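Notebook, June, dye bench, afternoon

Madder on wool, second try with the softer water

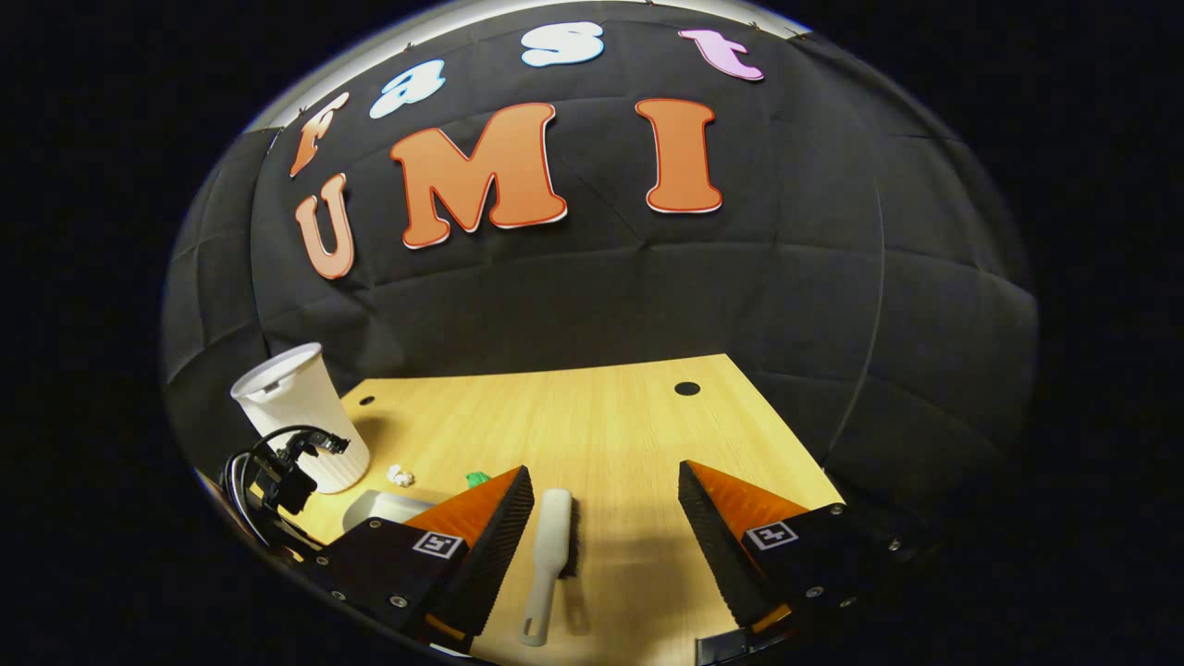

Alina Dobre asked me to write down the alum part properly this time, so I begin with it. I used 12 g of alum for each 100 g of dry wool and left out the cream of tartar. Last time we had it in, and Grigore said that the yarn felt sticky after drying. I cannot say if the tartar did this or if I rinsed too little.

The wool is the Pitkänen two-ply, undyed, skein no. 103 from the big box. It was scoured yesterday evening and kept wet overnight in the grey bucket. Total dry weight before scouring 222 g. The label says 200, so somebody is generous or the room is damp.

Mordant bath: brought up slowly to 80 degrees, held for one hour, left to cool in the pot with the lid on. I forgot to turn the skein for the first part of the hour. Please look for lighter places near the ties.

Madder bath: powder from Warholm, the older bag, soaked overnight in a jar. The smell is like wet earth and a little sweet. I kept the bath below 65 because Octavian's piece in spring went to brown when it passed 70. The thermometer on the left hook shows two degrees too much, I checked it against the glass one.

Result at 15:40, still wet: brick red, quite even, more orange than Paraschiva wanted. A small pinch of chalk in the bath may bring it nearer to true red. I did not add any today, I want to change only one thing at a time, and today the thing was the water.

I cut a short piece and put it 18 minutes in a weak soda solution. It moved towards pink-violet, very nice but not what was ordered.

The exhaust bath is in the white canister under the sink, please do not pour it out. Wanpen Prasertsri would like it for her silk samples.

To do:
Weigh the dry skein.
Light test, half of the card covered, south window.
Ask Warholm if the new bag is from the same harvest.
Buy chalk.

Grigore, your gloves are in my drawer.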